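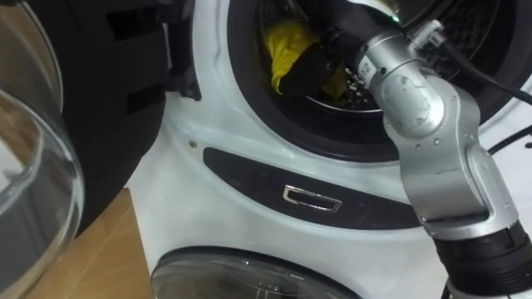 Pouran Hosseinzadeh, replying to our first draft, objected that a safe-reach rule written for open benches says almost nothing about an arm that has gone inside an appliance. We think she is right, and this section sets out why.

4.2 Reaching into enclosures

The Mallska guideline asks for a clear stopping distance on all sides of the arm. Figure 3 shows the arm in a front-loading washer, with the gripper pressed against a yellow cloth in the drum. The rubber gasket rings the opening and the door stands open to one side. No reading of "all sides" can be met in that position. Labs that claim to comply are, as far as we can tell, measuring from the elbow and ignoring the wrist.

Figure 3. Arm reaching into the drum of a front-loading washing machine. The green indicator near the wrist is lit.

We asked 10 labs how they apply the rule to drums, ovens and cupboards. Five sent written procedures. Only two of those set a separate force limit for work past the rim, and neither gave a source for the number. The Flukside procedure borrows its limit from bench work without comment. The Siltatbridge one allows a higher limit "where the task requires it", wording that permits nearly anything.

Indicator lights raise a similar doubt. The guideline treats a visible status light as a safeguard, but a light on the wrist is of little use once the wrist has followed the gripper inside. Whether a bystander would notice it at all has not been tested, and the 73 trials cited in the guideline's favour were all run on open tables.

Cables get one sentence in the whole document – they are to be "kept tidy". We would like to see a minimum slack and a check at full reach, done before the drum door is used as a boundary for anything.

Marjan Ranjbar and Pouran Hosseinzadeh, April
Last updated: April
Contact the authors | © Pant Working Papers | Back to top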